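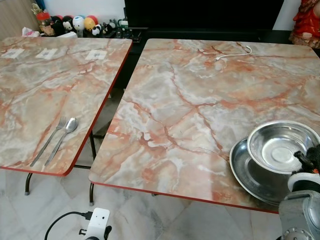
Subject: Re: Dish room at Eklund - what changed for staff after the arms?

On the list in February, a member wrote:

> We run the kitchen for a 224-bed facility and our parent company wants to
> put table-clearing and sorting arms in the dish room next year. The vendor
> deck talks about throughput and that is all it talks about. I would like
> to hear from anyone who has lived with this for more than a few weeks.
> Specifically:
>
> What did your dish room people end up doing all day?
> Did anyone lose hours?
> Who fixes it when it stops at 7 in the evening?
>
> I am not looking for sales material. I have plenty.

I meant to answer this sooner. We have had Zareck arms at the Eklund site for 9 months now, two on the return line and one that moves between tables for practice work and new items. I supervise the evening crew. I had no part in buying them, so take this as the view from the floor.

What the arms do is narrow. They pick up flatware, plates and bowls from the return tables and put them in the right rack. The washing is the same machine we had before. Scraping is still done by hand, and so are the pots. Glassware we tried and stopped.

Stainless has been the hard part for us. All our tableware is steel, and it is shiny when it's new and dull when it's old, and the arms had to be taught on both. A bowl sitting on a plate was its own problem for weeks. The arm would take the rim of the bowl and the plate would come along partway and then drop. Now it takes the bowl first, sets it down, and goes back for the plate. A person does that in one motion with two hands, so on stacked returns we are still slower than we were. On forks and spoons lying side by side it does fine. On a heap of forks and spoons it does not, and someone has to spread them out.

That last thing answers your first question better than anything else I can tell you. A good part of the job is now getting things ready for the arm. My crew used to grab, sort and rack. Now they spread, turn things right side up, watch, and pull out what it can't handle. Two of them like it better because it is easier on the wrists. One of them hates it and has asked to move to prep, and I said yes. Standing and watching is tiring in a different way, and I would plan for shorter turns at it. We rotate every 43 minutes, which is an odd number, but it is how long one full cycle of carts takes us.

Hours. We had seven people on evenings before and we have seven now. That is the honest count, but it needs a footnote. When one person left in the spring of last year, before the arms, we were told the spot would be filled "after the automation review." It was filled, but at 24 hours a week where it used to be full time. Management says the two things are not connected. The crew thinks they are. If you can get something in writing about open positions before the install, get it. We did not and it has been a sore point in every meeting since.

Pay is the other thing. Three of my people learned to restart the arms, clear a fault and teach a new item by guiding the gripper through it. That is real skill and it took them several weeks to get good at it. It was not in anyone's job description. After 3 months of asking we got a small differential for whoever is signed on as the line lead that shift. The others who know how to do it but are not signed on get nothing extra, and they still get called over. I would settle that before the first day too.

Who fixes it at 7 in the evening. We do, for most of it. A stop is usually a dropped piece, a cable in the way, or one of the position labels on the table getting scraped up or covered. Wipe the label, move the piece, restart. For anything past that we call Rustent, who hold the service contract, and they can see the arm remotely until 10. After 10 we push it back and rack by hand. Keep your hand racking station. Ours was nearly taken out to make room and I am glad it stayed, because we have used it on more nights than I expected.

Some smaller things that came up:

Tables matter. The practice setup uses folding tables, and if one sits a bit lower than the next the arm has to be told. Mark the floor where the legs go.

Broken or bent flatware used to get tossed without a thought. The arm will keep trying a bent fork. We now have a bin at the start of the line.

Noise is less than I feared. The crash of bowls being dropped in racks is down, and people can talk to each other across the line again.

Training was one afternoon from the vendor, in English only. Half my crew would have been better served in Spanish. We made our own sheet and taped it up. I can send it to anyone who wants it.

The crew was not asked about the layout beforehand. When Grurura put arms in at their site across town, they had two dish room people at the planning meetings, and from what I hear they avoided the problem we had with the arm reaching into the walkway. We moved ours back after the second week.

If you have a choice, ask for a trial on your own tableware, dirty, at your own dinner hour. Our demo was done with clean plates set out one at a time, and it told us very little.

I can be reached off list if you want the rotation schedule or the wording of the differential.

Evening dish room supervisor, Eklund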